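Small Arm Cell: Setup and Care FAQ

Maintained by Soledad Robles, Clarard workshop. Last revised December 20, 2019. Questions that are missing from the list can go to Soledad or to Elie Haddad.

Who may set up the cell?

Anyone who has done the Brosdale safety session and has signed the sheet by the door. New people do their first setup with Elie or Tala Qaisi next to them.

What goes on the table before the arm is switched on?

The gray mat goes down first, flat, with its long edge parallel to the edge of the table. Then the items for the task. For towel work we use one terry towel and keep the small objects for the sorting task well away from it, so the fingers don't catch both. The arm itself stays on the bare tabletop beside the mat. Don't let the mat run under the arm.

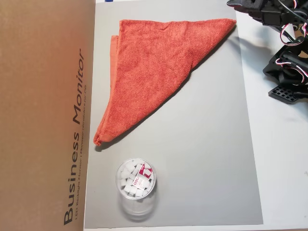 Leave enough open mat that the cloth can be dragged and turned without reaching the edge. If the towel keeps ending up half off the mat, move its starting position closer to the middle and run the task again before you change anything in the software.

Does it matter how the towel is laid down?

For the grip check, yes. Start with a fold that leaves one hemmed edge on top and easy to reach. A thick stack of layers tells you very little, because almost any grip will hold it. A single layer near the hem is the harder case and the one to test.

How do I run the grip check?

Bring the arm to its rest pose, open the fingers, and lower them over the cloth at slow speed. Close, lift 20 mm, hold, and lower. Do this at 2 different places on the towel. Write down the result in the cell log, including which side of the towel you used. If the cloth slides out, go to the question on slipping before you raise the closing force.

The fingers close but the cloth slips out. What should I look at?

Look at the finger tips first. Lint from terry cloth collects there and the grip gets worse over a few days. Wipe both tips with a dry cloth, power off. After that, check the finger fasteners. They should be snug, with no play when you push a finger sideways by hand. If one finger moves more than the other, tighten that side and repeat the grip check. Raising the closing force is the last step, and it goes in the log with your name. 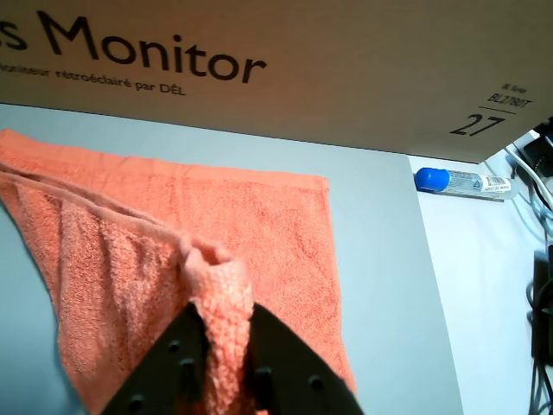 How often do the finger fasteners need to be checked?

Every Friday, and also after any collision. Use the small hex driver from the Porby kit and stop as soon as the screw is snug. The threads are easy to strip. Rawan Khoury keeps spare screws in the second drawer.

What should I check on the servo cables?

With the power off, move each joint by hand through its range and watch the loops. A loop should have enough slack that it never pulls tight, and it should not rub on a bracket. The usual trouble is a connector that has worked halfway out, and it shows up as a joint that twitches or drops out for a moment. Push it home and run the rest pose. If the joint still twitches, swap the cable before you suspect the servo.

One of the servos is hot. Is that normal?

Warm is normal after a long run. The limit we use is 46 degrees C on the case, read with the pen thermometer. Above that, put the arm in its rest pose and switch it off until it has cooled — don't leave it holding a pose. The shoulder joint is the one that gets there first.

When do we recalibrate?

After any servo or bracket is replaced, after the arm has been moved on the table, and otherwise every 90 days. The next regular one was set in July by Milagros Vergara and is in the calendar. Calibration needs a clear mat, so take the towel and the small objects off first.

Can I take a part from the other cell if something breaks?

Ask first. The Abu Hammour cell uses the same servos but a different bracket, and parts that went over without a note have cost us time on both sides.

How do I shut down?

Rest pose, fingers open, power off at the strip, then shake the lint out of the towel away from the arm. Fill in the log before you leave. An empty line means the next person repeats all the checks.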